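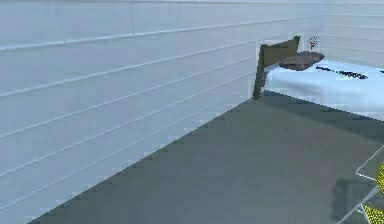
Can you turn up at Drosar for the open weekend without booking a retreat? Anyone can, as long as you ring ahead for a parking spot, and the day visit costs nothing apart from lunch.

I rang on my lunch break and got Shalini Goel herself, which threw me a bit because I'd expected a voicemail. She runs the place and leads most of the group programs, and she talked me through the drive in such detail that I ignored the GPS altogether. Good thing too, as the GPS wanted me on the logging road. It's 54 kilometres from my driveway to theirs, the last stretch gravel, and in October the washboard is bad enough to shake the lid off your travel mug (ask me how I know).

I've been looking for somewhere to take our staff group for two nights. We're a small counselling practice, everybody is tired, and last year we did our planning in a hotel meeting room beside a hockey banquet. So this was a scouting trip, but I'll admit I was also hoping somebody would hand me a cup of tea and tell me to sit down. They did! Within five minutes!

The morning started at ten with a welcome circle, and then we split up. I went with the group doing what they call a Pattinasarany hour, named after the teacher who first set it out for them. You walk in pairs for half of it without talking, then you swap partners and one of you talks while the other only listens. I was paired with a retired bus driver from up the valley who told me more about his brother in 15 minutes than some of my friends have told me about theirs in a decade. I found the listening half much harder than the quiet half. I'm supposed to be good at that.

Lunch was squash soup, buns and a very sharp coleslaw, 300 calories or 3,000 depending on how many buns you took. Coffee is real coffee. I asked about allergies for our group and the cook pulled out a binder and showed me how she labels everything, including the stuff in the freezer. One of ours is celiac, so that mattered more to me than the view did.

After lunch Shalini took a few of us around the two buildings. Urnis is the older one, with the bedrooms upstairs and the big kitchen, and it creaks like a boat. Odatus is the newer hall across the yard, where the larger sessions happen. It holds 40 on chairs, fewer if you want people lying down on mats, and there's a ramp at the side door. The heating in there is terrific. The heating in Urnis is a matter of opinion, and she said straight out to bring wool socks.

You can hire the whole property with your own facilitator, or have her team run it for you, or do a mix. For us the mix sounds right — our own planning in the mornings, one of their sessions each afternoon, evenings free. The rate she quoted for two nights midweek was $1,290 for the use of Urnis, with meals and the hall on top. I haven't had the full quote yet. She promised it by email, and I'll add the total to this post when it comes, because I know a couple of you run groups too and asked me to report back on money.

A few gripes. Cell service is close to nil past the second cattle guard, and there's one landline in the front hall where everybody can hear you. Two of the upstairs rooms share a bathroom with a door that needs a proper shoulder. And the afternoon breathing session ran long, so those of us who'd planned to be on the road by four were doing that awkward shuffle with our boots in our hands. I'd have liked a clock somewhere, or a warning.

But I drove home with the radio off, which I never do, and I slept like a log. My partner says I was nicer to live with for almost a week.

If you're going to the next one, bring indoor shoes, cash for the honey table and a jacket you don't mind getting burrs on. Ask for the parking spot by the woodshed, it's the only one you can back out of without a three-point turn. And if you've stayed there overnight in January, please leave me a comment about the bedrooms. I need to know how many blankets to tell people to pack.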